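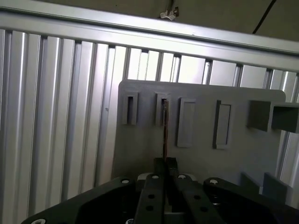
Ticket 157: Newsletter signup sends people two welcome emails
Status: Waiting on customer
Opened: Friday, February 17, 2023

Hello, and thank you so much for writing in with such a thorough note (the screenshots of your settings saved us both a good deal of back and forth!). I've spent the morning in your Uko account and I think I can see what's going on.

You have two welcome messages switched on. One belongs to the Dallel form on your home page, and the other is the older automation attached to your main list, the one you set up last April. Anybody who joins through the form lands on the list as well, so both go out within a minute of each other. 103 people have had the pair so far, and I've attached their addresses in case you'd like to send a little apology.

What I'd suggest:

Open Automations and pause "Welcome, old list". Please don't delete it yet, as your open rates are stored with it.
Go to Forms, choose Dallel, and leave its welcome message on.
Sign up with an address you haven't used before and wait ten minutes.

I tried this on a copy of your account and got a single email each time, apart from one test where I forgot to save the pause. Do look for the gray label before you leave the page!

You also asked about sending limits. Your plan allows 2,000 messages a month and you have 700 left, so the test won't make a dent.

Customer reply:
Paused the old one and tried it with my work address. Only one email, hooray! But the name at the top still says Wan and we changed to Oseo ages ago. Where does that live?

Support reply:
Lovely news! The name is under Account, then Sender Details. Change it there, press Save, and send yourself one more test. I'll keep the ticket open until I hear how it went.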